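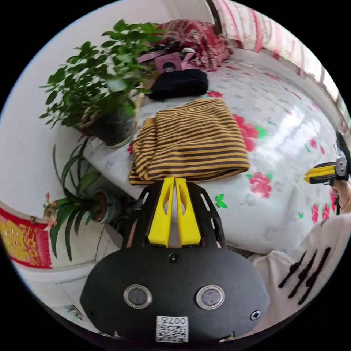 4.2 Folding, placing and the life of the bed throw

The previous section dealt with washing. In this section we turn to what is done with the textiles between two washes, when they are lying on a bed or on a shelf. The older literature on household textiles treats this period as a rest, in which the cloth is not used and so does not wear. Our material from the guest houses of Provcombe and Clatberg does not support this view, at least for throws and light blankets.

The inventory contains 2,435 textile items from 40 guest houses. Every item was entered with its type, its fiber content according to the label, the year of purchase if the owner remembered it, and the reason for removal if it was no longer in service. Of these items, 409 had been removed from guest rooms before the end of the study. We use the word "removed" and avoid "discarded" on purpose, as many removed items continued their life in the owner's own rooms, in a dog basket, or cut up for cleaning.

Owners mostly named three reasons for removal: stains, fading and what they called a tired look. The first two are easy to understand. The third needed more attention. When we asked owners to show us on the cloth what they meant, they usually pointed to a line. The line ran along an old fold, and the color along it was paler than on both sides. In woven stripes the line was easiest to see where it crossed a dark stripe. Ryszard Ostrowski, who examined the removed items under magnification, found raised and broken surface fibers on the outer side of such folds, while the inner side was often close to its original state.

A throw in a guest room is seldom spread out. It is folded to a rectangle and laid on the bed, often near an edge, so that the guest sees it when entering (Figure 4 shows a folded cloth in mustard-yellow and dark brown stripes on a bed, with its front edge slightly over the edge of the mattress). Owners in both towns described this as the proper way, and several had learned it from a relative or from a former employer in a hotel. The housekeeping manual of the Hemden guest house, which was given to us by its owner, tells the staff to fold the throw "always the same, so that the rooms look like sisters." Such a rule is good for the appearance of the house. For the cloth it has the effect that the same few lines receive the pressure every day.

The place on the bed also matters. Guests sit on the bed to put on their shoes, and they put luggage on it. A throw which lies over the front edge is then pressed and rubbed exactly at its fold. In the interviews we heard many complaints about suitcases and very few about sitting, although we believe that sitting is the more frequent cause. We could not test this belief, because we had no access to rooms while guests were staying in them.

Brzozowska (the house is named after its street) was the only one in which the fold was changed on a regular schedule. The housekeeper folded in halves during one month and in thirds during the next, a habit which she brought from storing tablecloths. Her throws were bought in the same March as those of the neighboring house and from the same seller. At our last visit the fold lines in her throws could be felt with the fingers but were difficult to see in daylight. One house is of course not enough for a conclusion, and the two houses also use different detergents, as reported in Section 4.1.

Fiber content changed the picture less than we expected. Wool blends recovered better from folding after steaming, but they showed the pale line as well. Cotton throws showed it earlier. For acrylic, the owners complained first about pilling, and the fold line was mentioned only after we asked. We therefore cannot say if it develops later in acrylic or if it is only hidden by the pills.

A further difficulty is the memory of the owners. The year of purchase is missing for many items, and where it is given it is sometimes connected with another event, such as a new roof or the birth of a grandchild. Celina Kołodziej compared these answers with receipts in those houses where receipts had been kept. The owners tended to make the cloth younger than it was. If this is true also for the houses without receipts, the service life in Table 3 is too short, and the error should be largest for the oldest items. We did not correct the values in the table, but items dated only from memory are marked there with an asterisk.

Storage on shelves, where the fold is under the weight of other textiles but without rubbing, is considered in Section 4.3.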